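Schedule of Contents

Item 17 on the Brophy estate schedule was a round wooden cabinet with slatted sides, honey brown in colour. Lensa Workneh gave it two lines. Insurance value, 200 dollars. Contents to be listed separately, left to right, in the order found – the executor had been firm on order.

She wrote: cloth, blue, folded. Bottles. Cup with lid and saucer. Books, three, one leaning.
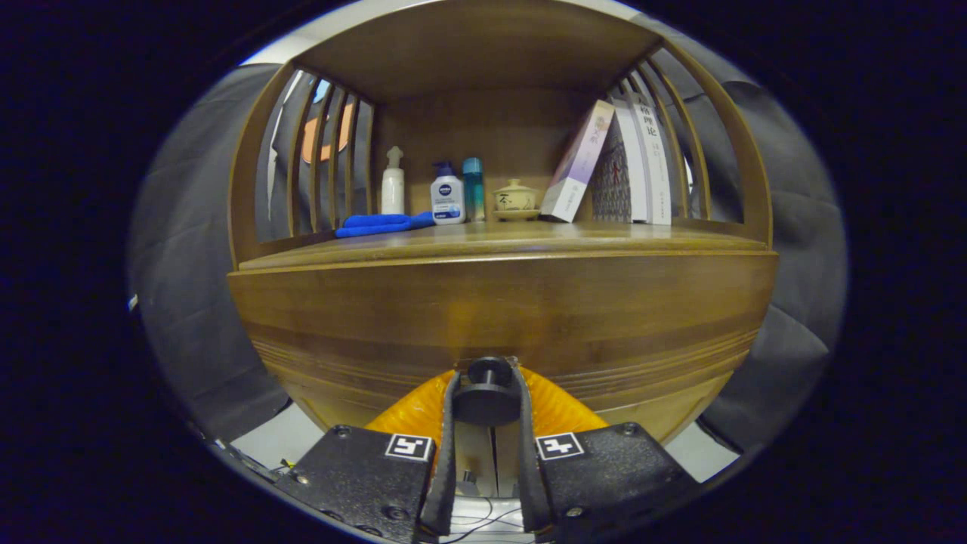
Clodagh Ó Gríofa wanted the cup moved to its own line, with the saucer, and a value of 30 against the pair. The books could stay grouped. The cloth was not an asset.

Lensa made the change and left the cloth in. She initialled the page and opened item 18.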